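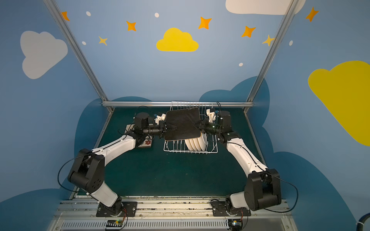
Print this page | E-mail this page

Speaker notes: Drying times and shelf storage in shared kitchens
Plarnovdale housing session, 01/10/2020

Slide 1. Title. Leave it up while people sit down. Talk runs 30 minutes, questions after.

Slide 2. Scope. Shared kitchens in the Civau buildings only. Private units are covered in the Stomar report, which has its own handout. Do not get drawn into dishwashers; there is one slide on them at the end.

Slide 3. Why air drying. A towel used by a whole floor picks up grease and food residue early in the day. Air drying removes that step. It needs space and moving air, and most of the older kitchens are short of both.

Slide 4. Rack placement. Keep racks away from the stove and out from under wall cabinets. Steam collects under a cabinet and slows everything below it. Leave 5 inches clear at the back.

Slide 5. Loading. Plates on edge, one per slot. Bowls tilted, open side down. Flat items such as cutting boards go upright at the end of the rack, with a gap on both faces. A board laid flat holds water underneath and can warp.

Slide 6. Test results. We compared 14 kitchens, 9 of them with a window. Read the two columns aloud; the print is small. Point out that the window mattered less than the extractor fan.

Slide 7. Shelves. Paulauskas open shelving was fitted in March. Slats run front to back. Ask who has used it and take two comments at most.

Slide 8. Dishwashers. Short version: drying still has to be finished by hand for plastic. Skip if behind.

Slide 9. Contacts and handout. Spare copies are on the side table. The placement diagram is on page 5.

Contact | Copyright Plarnovdale Housing Office | Back to top

This site uses cookies. By continuing to browse you agree to their use.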